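Lindora adds sage green to its camping cup line, opens tabletop showroom in Muvville

MUVVILLE, 25 Dec 2022 - Lindora, the housewares label of Skaltport, is adding a new color to its metal cups. Pale sage green outside, plain silver inside. In stores now at the Muvville showroom, other shops to follow as stock comes in.

The cup is the same one customers know from the dark blue and the cream. Same handle, same rim. Holds 350 ml. Only the color is new, and the packaging, which is now a plain card sleeve with no plastic window. Price stays at 14 dollars, all colors.

Lindora first showed the sage green in September at the Cruzado housewares fair, on a short run of 60 cups. All gone by the second afternoon. Orders taken at the fair have been sent out. Anyone who ordered there and is still waiting should write to the showroom with the order slip number.

Also new with this release is the black tabletop board, glossy, large enough for a small table setting. Goes on a counter or a side table. Sold separately from the cups. The board will pick up fine scratches and smudges with use, wipe with a soft cloth, no scouring pads please.

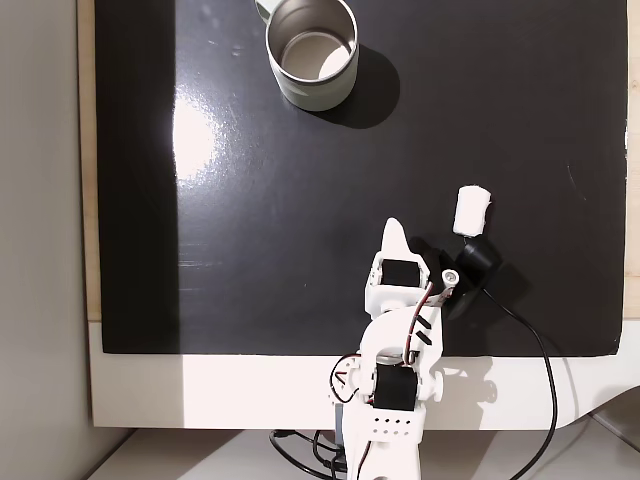
Sage green cup with brushed steel rim, on the black board.

The black was chosen after a good deal of back and forth. Pale wood was the first idea, then white, and the pale green got lost on both. On black it reads clearly from across a room. Shops that carry the cups can ask for a board on loan for thier own counters, one per shop, while supplies last. Loans run 27 days and can be renewed once.

"We kept coming back to the green," said Cherry Mae Agbayani, product lead at Lindora. "I had a sample on my desk the whole summer, next to the blue one, and it was always the green I picked up. So that was that. The gray version we dropped. Looked fine on paper, looked like a dentist's office on the table."

Agbayani said the shape of the cup was left alone on purpose. Customers write in about the handle more than anything else, she said, mostly to ask that it not be changed.

The Muvville showroom is a single room, tables only, no tall shelving. Visitors can pick things up and move them about. Cups in all three colors are out, plus the board, plus the Lindora plates and the small trays from last year. Kettles will be added once the new handles arrive, date to be confirmed.
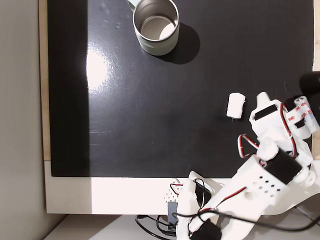 Text and product notes by Cherry Mae Agbayani, Lindora / Skaltport

Product notes for shops and press:

Cup, sage green. Metal, silver-colored interior, single handle. Wash by hand the first time, then as you like. Not for the microwave. Not for direct use on a burner either, we get this question a lot. The outside color can chip if the cup is dropped on tile or stone, chips are not covered by the guarantee but do write to us anyway, we keep a record.

Stacking. Two will sit one inside the other but they are a snug fit and can stick. Run warm water over the outer one. Side by side is better for storage.

Board, black. One size for now. Shows dust, shows light. If you are setting up near a window, turn the board until the glare moves off the part where the cups stand, or pull it back from the glass. Put a folded cloth under heavy pots. Keep hot pans off it completely.

Color matching. The sage is paler than it looks in the printed leaflet that went out with the fair bags. The leaflet was printed too dark, a corrected one is on its way to shops. Please use the sample chip and not the leaflet when ordering napkins or cloths to go with it.

Returns. Unused cups in the sleeve can come back to any shop that sold them, or to Muvville by mail. Boards on loan come back to Muvville only.

Shops wishing to carry the sage green should order thru their usual Skaltport contact. The blue and cream stay in the line, no changes planned. Mixed cartons are availble, say how many of each on the form, otherwise you get an even split.

About Lindora: Lindora makes cups, plates, trays and kettles for everyday kitchens and for taking outdoors. It is part of Skaltport.

Press contact: Cherry Mae Agbayani, Lindora, Muvville showroom. Samples on request, please allow extra time over the holidays. The press desk is closed today and reopens after the break.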